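Alham recalls finger joints on its hand-held grippers

LENDIA, April 10, 2018 – We at Alham want to tell our customers, plainly and a little sooner than we had planned, about a joint in our hand-held gripper that can work loose after long use. 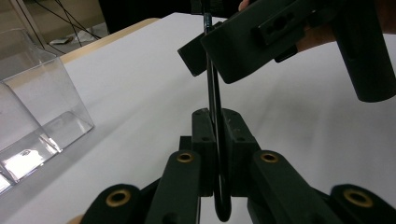 The fault came up in November during handover trials at our Flondari workshop, when a finger let go at 4,000 closings. We checked 1,038 grippers after that and found 244 with the same wear.

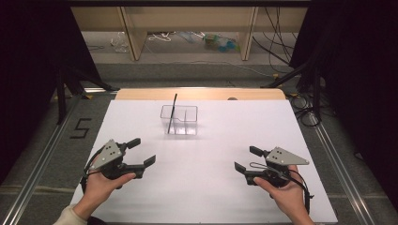 1 min read

No injuries have been reported, and we're very thankful for that! Still, please stop using any gripper whose fingers wobble, and keep your own fingers clear of the joints while you check.

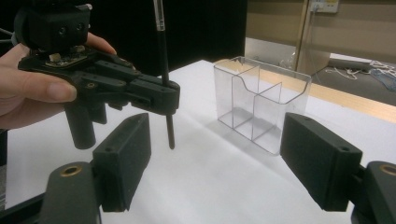 Getting a replacement

Write to our Lendia service desk and we'll send new joints free of charge, with return postage paid.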